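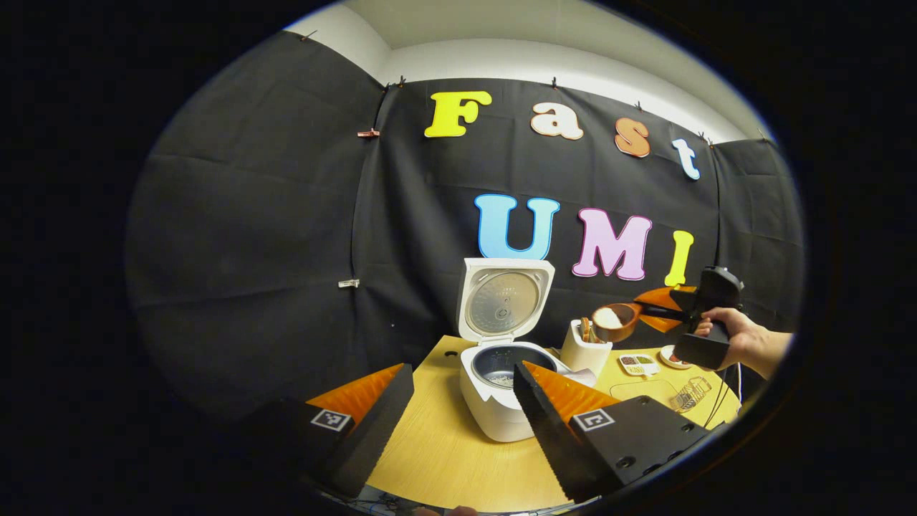 Rice cooker on the table, lid up.

How to look up a court judgment and read it without a law degree

Quick one, typed up between other things. People keep emailing me after big property or fraud rulings asking "but what did the judge say". You can find out yourself. Takes 20 minutes once you've done it a couple of times.

What you need
The names of both sides, or the case number. The month helps (September, say). Somewhere to make notes.

Step 1 – Get the case name right
News stories shorten names. "Verbruggen case" could be Verbruggen v Kekley, or the other way round, or a company with Verbruggen somewhere in the title. Try all of them. Try spelling mistakes too, court clerks make them like the rest of us.

Step 2 – Search
Start with the court's own website. Then whichever free law library covers your country. Put the surname in quote marks. If you get 3000 results, add the name of the court and the year. Still nothing? Might not be uploaded yet. Ring the registry, mornings are best, have the number ready.

Step 3 – Go to the end first
Scroll right down. Look for "order" or "it is ordered that". Usually a numbered list. That's the bit with legal force – who gets what back, who pays costs, what stays frozen. Copy it into your notes word for word.

Step 4 – Now the start
Who is applying, who is opposing, what they asked for. Compare with the order. Often somebody asked for six things and got two, and the headline only mentions the two.

Step 5 – The middle
Long. One I read last month was 38 pages and most of it was history. Skim for "I find" and "I am satisfied". Anything starting "it was submitted" is a lawyer arguing, so dont quote it as the judge's view. Very common mistake, I've made it.

Step 6 – Check for an appeal
Search the same names in the higher court. An appeal can put the order on hold, depends on the country and the type of case.

Words that trip people up
Interim – for now, until a full hearing.
Set aside – cancelled.
Dismissed with costs – the applicant lost and pays.
Reserved – judge hasn't decided yet, come back later.

If the file is a scan you wont be able to search inside it. Run it through a text reader or just read the thing.

Thanks to Mariama Kyei for correcting step 6. More on getting hold of sealed files when I get a minute – that one needs a proper page.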